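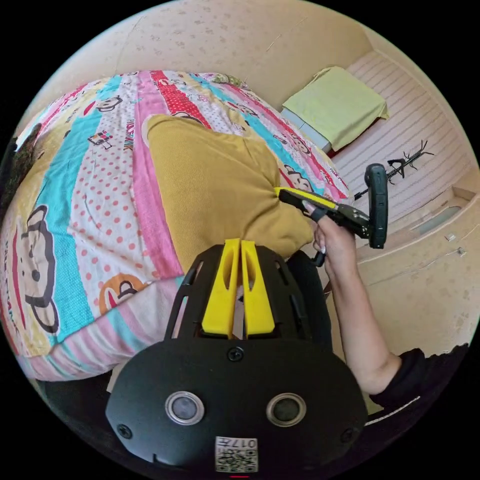
Bedroom set, cushion task. Gripper 017 in front, second gripper at the cushion.

4. Bedroom tasks — Kestico hand grippers

Read section 3 first if you came over from the old housekeeping rota. Same rooms, same beds, but you now work with a gripper in each hand and the Zarndale robots learn from your runs.

4.1 Check the label number against your sheet. Wrong number, swap it before you start.

4.2 Fingers open and close freely? If they stick, stop. Tell Ernő Fodor.

4.3 Cushion first. Side grip, lift, set down. No throwing — the arm can't learn a throw.

Note: work at your normal pace. Speed isn't scored and dosen't go to your supervisor.

4.4 Clothes next. Spread one flat on the bed, keep the rest in a pile near the corner. Pick from the top of the pile.
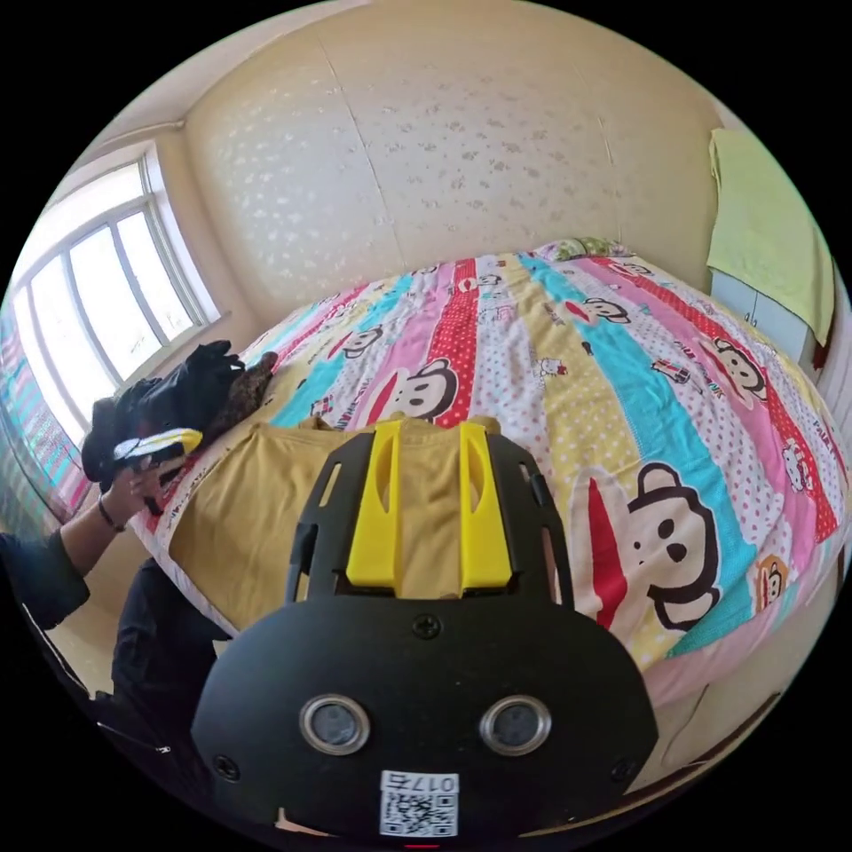
4.5 Breaks and hours

12 runs, then put both grippers down for 8 minutes. Wrists get sore otherwise. No more than 80 runs a shift.

Caution: don't make up missed runs in your break. We had two people off with sore hands in February.

4.6 Job changes. Nights at Dornudov are still done by hand. Any change to your hours goes thru Ettore Pagano, in writing, before it starts.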